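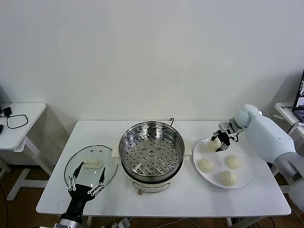

Automation in the Bun Kitchen: What Changes for Our Staff

I have supervised the steaming section at Halico for five years, and I write here in a personal capacity. Several colleagues at our Clondville kitchen have asked me to set down what the introduction of robot arms means for the people who work there. The company notices cover the schedule and the safety rules. They say very little about the daily work, and that is what I wish to address.

Our kitchen produces 4,000 steamed buns in a full shift. Each one is placed in a basket by hand and taken out by hand. The placing is light work, but it is done over hot equipment, with the wrist bent, for hours at a time. In the twelve months to December we recorded 114 visits to the first aid room, most of them for minor steam burns or sore wrists. Those visits were the main reason management agreed to a trial with Trunik, the firm supplying the system.

How the trial is arranged

The trial takes place away from the production line, at a single table with one household-size electric steamer. The glass lid lies on the left, the steamer stands in the middle and the plate is on the right. One arm reaches in over the lid and the other works between the plate and the basket. Staff were invited to watch the sessions and to comment in writing, and the comments have been more useful than I expected. It was a line cook who pointed out that buns placed too close together will join as they swell, and spacing was added to the list of things to be checked.
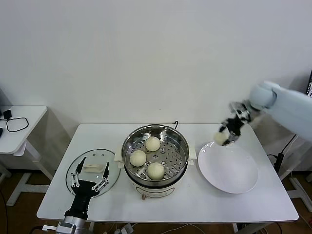
What the work requires

A steamed bun is a poor object for a machine. It is soft, it marks easily, and no two are pleated in the same way. A person adjusts the hand without thinking about it. The arm must be set up for this with care, and a grip that suits a firm bun may leave a dent in a fresh one. Customers notice dents. So do our cooks, who have strong views about the shape of the pleats and have expressed them at length.

Libor Hrnčiar, who leads the early shift, was doubtful from the start and remains so on the question of speed. His written comment to management reads: "I can fill a basket while it is still choosing the first bun. Tell me about my wrists, and then I am interested." I consider this a fair statement of where most of the section stands.

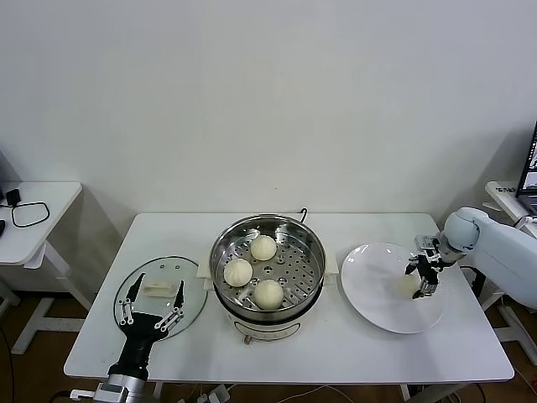 Changes to roles

Under the current plan, 3 positions in the steaming section will be redefined. No position is to be removed during the trial period. The persons concerned will move from loading baskets to the following duties:

Checking dough and proofing before the buns reach the table.
Inspecting finished buns and recording faults.
Starting, stopping and cleaning the equipment.

Training will be given in paid hours, in the Kusuma room, beginning at 2 in the afternoon so that both shifts can attend. I asked for this in particular. Earlier changes at our site were taught in break time, and the result was that half the section learned them from the other half.

I will add one concern. Loading is where new employees have always started, beside someone experienced, and it is how they learn to judge a bun by touch. If the arms take over that step, we shall need another place for beginners to learn. I have raised this with management and have not yet received an answer.

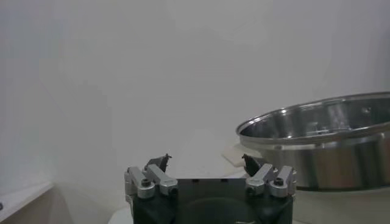
Page last changed: December

The training hours given above have been corrected. An earlier version of this post stated that sessions would begin at 3. Colleagues on the early shift who had already made arrangements should speak to Libor or to me, and a place will be found for them in a later session.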